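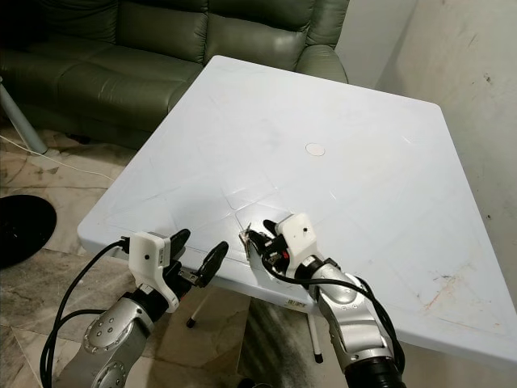
In Defense of the Boring Robot
By Jocelyn Lavoie
January 2019

Every winter the robotics students at Hornard are asked to pick a project, and every winter the adults in the building start hoping for fireworks. Parents want something that throws a ball. The school paper wants something with a face. This year one group asked to spend the term on wiping a table and dealing with keys, and you could hear the disappointment travel down the hallway.

I teach down that hallway (English, so discount my opinion accordingly), and I think it's the best project the class has ever chosen.

Consider what usually wins. At the Drultwood meet last January there were 26 teams, and the trophy went to a machine that danced. It danced well. It also did the only thing it had ever been asked to do, on a floor its owners had taped out themselves, and then it rode home in a minivan.

A key on a hook is a ruder opponent. It is small and shiny, it swings when you breathe on it, and it has never read the rulebook. The students named their program Bilo, for reasons they refuse to share with faculty, and its log stood at 1158 attempts when I last dropped by. I asked how many had gone well. I was shown the snack drawer.

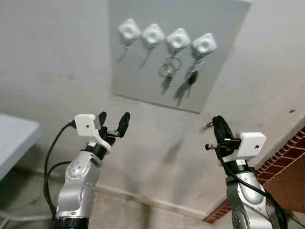

Key practice at the hook board, two arms at the ready.

What I like is the arguing. I've sat through 40 minutes of teenagers debating which end of a key counts as the front, with more rigor than I have ever gotten out of them on Hamlet. They write things down – in sentences! – and when one of them is wrong, the arm says so in front of everybody, which spares me the trouble.

The complaint I hear most is that it won't look like much on judging day. Probably not. The rubric has 13 categories, and one is "crowd appeal," worth as much as reliability. I'd happily see that line struck. My own crowd appeal is nil, and I still have to find my keys every morning.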